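Planning and Control Software Working Group
Minutes of the meeting held 8/27/26, Stekumholm, upstairs meeting room

Present: control, perception, planning and tooling leads; one representative from Halasport (by phone, items 2 to 4 only)
Apologies: Brornix integration desk

1. Minutes of the last meeting
Agreed with one correction. The minutes said the new planner "has been shown to be faster". The tooling lead asked that this read "was faster in one run, on one machine, with logging switched off". Changed.

2. Two-arm planner, current state
The planning lead reported that Fragkou (the new planner branch) now handles both arms in a single plan. The old one planned each arm alone and checked for clashes afterwards. Out of 200 replayed tasks, the new branch found a plan for all but 40. The Halasport representative said this was good news. The control lead asked how many of those plans had been run on real arms. Answer: 55. The control lead asked that the slides going to Halasport give that number first.

There was a long discussion about what "found a plan" means. At present a plan counts as found if it has no collisions in the model, even if one arm sits still until the other has finished. Perception and control both felt that this is the old planner with extra steps. Planning disagreed and said that waiting is sometimes correct. No agreement reached.
Action: planning to report waiting time per arm alongside the success figure.

3. Perception
The perception lead went through the failures on rims and handles. Plates lying flat and clear of other things are found reliably. Mugs hung on pegs are still a problem: the model tends to join two neighbouring mugs into one object, and the grasp is then proposed in the gap between them. The vendor notes for the Brornix package say this was fixed in the last release. The perception lead has installed the last release and does not think it was.

Halasport asked whether more training data would cure it. Perception said possibly, but that the same answer was given last October and the same fault is on the list now. A cheaper test would be to turn off the smoothing step and look at the raw masks.
Action: perception to rerun the mug set with smoothing off, no other changes.

4. Things hidden by the arm itself
Raised by control. When one arm reaches across the table, the head view loses whatever is behind it. The planner then treats that space as free. Planning said the map keeps old objects for a while before dropping them. Asked how long "a while" is, planning looked it up during the meeting: 290 frames, set by hand, with no comment in the file giving a reason. Tooling said there are probably other numbers like it.

The layout below was put up on the screen for this item.
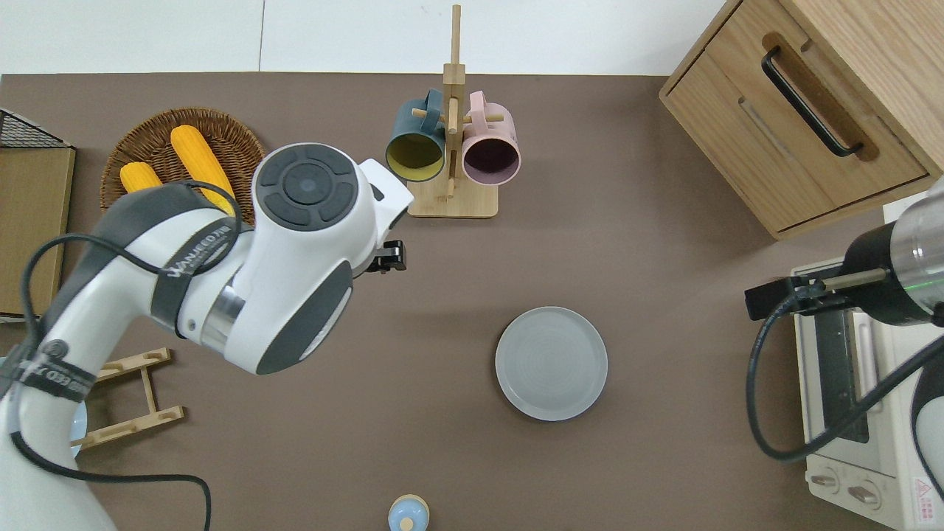 Item 4: head view, left arm across the table, longer corn cob and dish rim partly hidden behind it.

Control pointed to the basket and the dish rack as the sort of places where a forgotten object would matter. Planning accepted the point but does not want every hidden area marked as blocked, as the arms would then hardly move. A middle course was suggested, with hidden areas costed higher and objects never dropped while the arm is in front of them. Tooling doubted that the second half is as easy as it sounds, as it needs the arm's own outline in the camera view and the calibration has drifted before.
Action: planning and tooling to write one page on this before any code is changed.

Halasport left the call.

5. Replay tool
The replay tool now opens logs from both arms on one timeline. The control lead tried it and found the joint data and the video out of step by a visible amount. Tooling believes this is a display fault. Control would like to see that shown before anyone uses the tool to judge timing.
Action: tooling to check against the raw time stamps.

6. Request to merge
Planning asked to merge the Fragkou branch into main. Not agreed. It may go in behind a switch, off by default, once the waiting figures from item 2 are available. Planning asked for it to be noted that the branch is getting harder to keep up to date. Noted.

7. Any other business
The nightly build mails go to an address that is no longer read. Tooling to change it.

Next meeting: date to be sent round once the mug results are in.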